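The Undecideds of Drurnedport

By the second week of September the phone bank had moved into the back of the old Husard showroom, where they used to sell recliners. The carpet still had dents in it. You learned to put your chair legs in the dents or you rolled gently downhill toward the restroom all evening.

I was working for the incumbent. I want to be clear that I had nothing against the challenger, who seemed fine. I had moved to Drurnedport in the spring, the incumbent's people had knocked first, and I have always been easy to get if you knock.

The race was for the county seat from the Third, which takes in Drurnedport, most of Odera, and a strip of river bottom where there are more herons than voters. Last time it had been decided by 54 votes. That number was written on the wall in green marker, and under it, in smaller letters, was a reminder that the microwave was for food.

They gave me the undecideds list. New people got the undecideds because the old hands had already been yelled at by all of them. There were 902 names when I started, printed on paper that had been hole-punched on the wrong side, so you read it like a calendar.

We used a program called Olik to keep track of the calls. After each one you had to pick a color. Green meant with us, red meant with them, yellow meant thinking, and gray meant deceased or moved to Odera. I asked whether those last two shouldn't be separate. The field director said it hadn't come up.

My first call was to a woman on Ferry Road who told me she was leaning our way but wanted to know where our man stood on the bridge. I looked at the script. The script said he was committed to a bridge conversation.

"For or against?" she said.

"Committed," I said.

"So am I," she said, "to my supper," and hung up. I marked her yellow.

It went on like that. A man who had been undecided for 20 years explained that it was the best thing he'd ever done. He got calls at Christmas. Both parties had sent somebody to his hip operation. If he ever made up his mind, he said, he'd have to get a dog. I liked him a great deal and called him back twice when I didn't have to, and the second time he asked how my cough was.

I started to see it his way. The decided people got a postcard with a flag on it. The undecided got us, every night from five-thirty on, asking in our warmest voices what mattered most to them, and then staying on the line for the answer. One told me about her shingles. Another read me the first page of his novel, which was set on a submarine, and I said I thought the captain sounded tired, and he said yes, exactly, nobody at his writing group had picked up on that.

In October the challenger came out for the bridge. Our side held a meeting, which lasted through two pizzas, and came out for a better bridge. The next morning she came out for the same bridge sooner. By the weekend we were both so strongly in favor that the herons' people, who turned out to exist, printed up signs against all of us and became the only interesting thing in the race.

I went to the debate, at the middle school in Odera. They held it in the shop room on account of the gym floor being refinished, and the candidates stood at two podiums borrowed from two different churches, so that our man was a head taller whenever he remembered to stand up straight. He said "working families" fourteen minutes in, and a person behind me whispered "there it is" and marked something on a card.

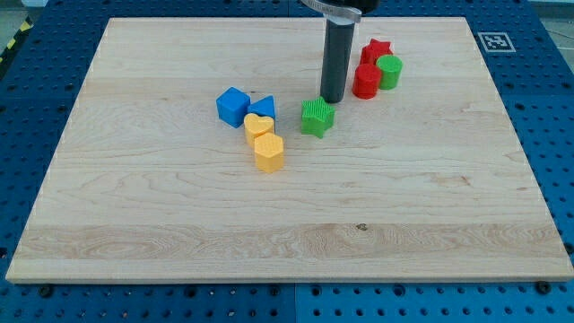 She was good, I'm sorry to say. She told a story about her grandfather and a ferry, and it had an ending. Our man told a story about his grandfather too, but you could hear him deciding where it was going. When the moderator asked what each of them would do in the first 100 days, he said he'd been in office eight years. It was an honest answer. I could feel it cost us Ferry Road.

Afterward I saw the undecided man in the parking lot. I knew him by his voice. He was telling a young fellow in one of her T-shirts that he was still torn, and the young fellow was holding his coat for him.

"Which way are you leaning?" I asked, and he turned and knew me too.

"How's the cough?" he said.

On election night we sat in the Husard showroom with our chairs in their dents and watched the numbers come in on somebody's laptop. Olik had predicted we would win by up to 8 points. We lost by eleven votes. The field director got up on a stepladder, wiped off the old number with her sleeve, and stood there with the marker for a while before she wrote the new one.

Then my phone rang. It was a woman from the other side. She hadn't heard yet, or hadn't been told to stop. She wanted to know if I'd made a plan to vote.

The polls had been closed three hours. I said I was still thinking about it. She asked what mattered most to me, and I moved my chair over by the window and told her.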